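Review: Divlow kitchen scene pack, used for recording two-arm demonstrations

April 3, 2021

I bought the Divlow kitchen pack in March, after my colleague Myfanwy James recommended it to me. I use it for one purpose only: I teleoperate a simulated robot with two arms, I save what I did, and later a policy is trained on these recordings. So this review will not tell you if the pack is good for games or for nice pictures. I write it for people who must sit and collect demonstrations for many hours.

## What you get

The pack contains counters, dishes, food, and small household things, together with a recording tool. You choose a counter, you choose a list of objects, and the tool places them with some random change of position and angle each time you reset. The robot model is not included. I brought my own, and the import took me one afternoon, most of it spent on finger joints which had the wrong limits.

The recorder is the part I like best. It writes one file for each episode, with joint positions, hand commands, the images and the text of the instruction. If you press the reject key, the episode goes to a separate folder and is not deleted. I made a wrong rejection more than once and I was thankful for this.

## How I tested it

I recorded 227 episodes of a bread task on the marble counter. The operator takes a slice of bread with the right hand and must bring it to the dish rack. Putting bread in a dish rack is a strange thing to do in a kitchen, but the slots are narrow and the slice must stay upright, so it is a good exercise for precise placing. From these episodes I kept 197. The other ones I rejected for different reasons, mostly because I dropped the slice or because my hand got tired and the movement became nervous.

The random placement is good but not perfect. The large rack usually takes the center of the counter, and the smaller objects go wherever there is space left. I would like to have a setting for the minimum distance between objects, because sometimes the arm has very little space to pass.
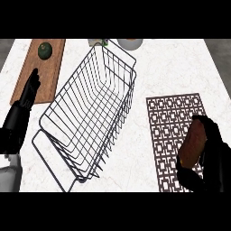 ## Objects and contact

The wire rack is the best object in the pack for my work. The wires are thin, and each one can be touched separately by the hand or by the slice. In Conance, the pack which I used before, the rack had a simple box shape for collisions, so you could not put anything between the wires. I lost a week before I understood this.

The bread is less good. It is completely stiff, like a piece of wood with a crust. When the fingers close too much, it does not bend but jumps out of the hand. I reduced the grip force to 28 percent of the maximum and after this it was stable. The manual does not mention it, so please write this number somewhere.

The lattice mat has real holes, and a fingertip can go in one of them if you come down too low. In the beginning this annoyed me. Later I decided to keep a few episodes where I touch the mat and lift the hand again, as the policy should also see how to recover.

## Speed and stability

On my computer, one reset takes a few seconds with the rack and less without it. The program crashed two times in all my sessions, both times when I changed the camera height during an episode. The finished episodes were safe.

Export to the Mabuza format works well. Export to Zolesora works also, but the instruction text is cut after the first sentence, and I had to repair it with a small script. The support answered me after four days and was polite. The problem is still there in the version I have.

## The policy

I trained a small model on the 197 kept episodes, with images from the overhead camera only. It learned to hold the slice upright and move it toward the rack quite early. The last part, going between the wires, stayed weak. I believe I need many more demonstrations for this, and also a camera on the wrist, so I don't blame the pack for it.

My colleagues have now a shared set with 2254 episodes from several counters in the same pack, and the files open together without any conversion.

## Would I buy it again

Yes, for tabletop tasks with two arms and stiff objects. If your task needs cloth, dough or liquids, look for something else, because there is nothing soft in this version. The price is fair for a laboratory and a little high for one student alone.

I give four stars from five. The missing star is for the bread and for the Zolesora export.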